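Reading helper at Drevside, what should I know first?

mossyporch
My daughter starts second grade at Drevside in August and I signed up to be a reading helper. I've never done anything like this. The form says 50 minutes per visit and that's it. Do I bring books? Do I sign in somewhere? I'd love to hear from anyone who has done it!

Ingrid Zamora
I helped at Drevside for 5 years and loved it. Go to the front office first for your badge, and get there by ten to 9 or you'll be stuck in the drop-off line. Don't bring books, the teacher has a bin for each reading level.

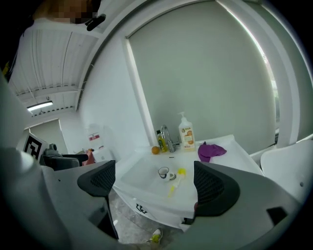
Reading helpers also get asked to do odd jobs when a kid is out sick, so wear something you don't mind getting splashed. I've sorted library cards, cut out paper leaves (so many leaves), and washed up after snack. A bottle brush like the yellow one by that little cup in the sink is great for the narrow cups, and I ended up keeping one in my tote. Ask the teacher how she wants you to handle a word the child can't get. Mine wanted me to wait and let them try it first.

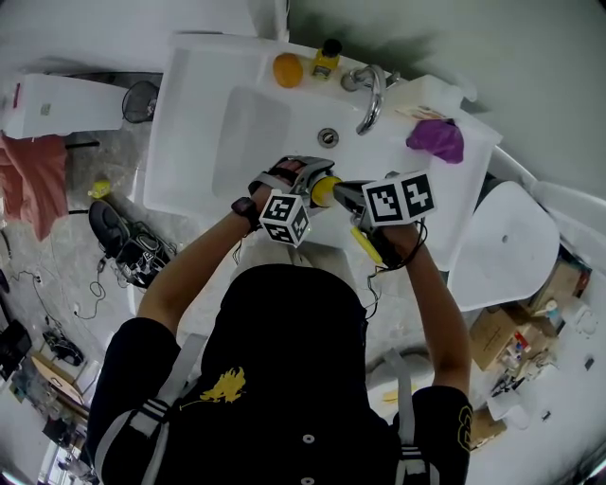

Oh, and the background check form goes to the district, not the school! Mine sat in the wrong tray for weeks.

hedgehog_dad
Different school (Henard) but same deal. Park on the street.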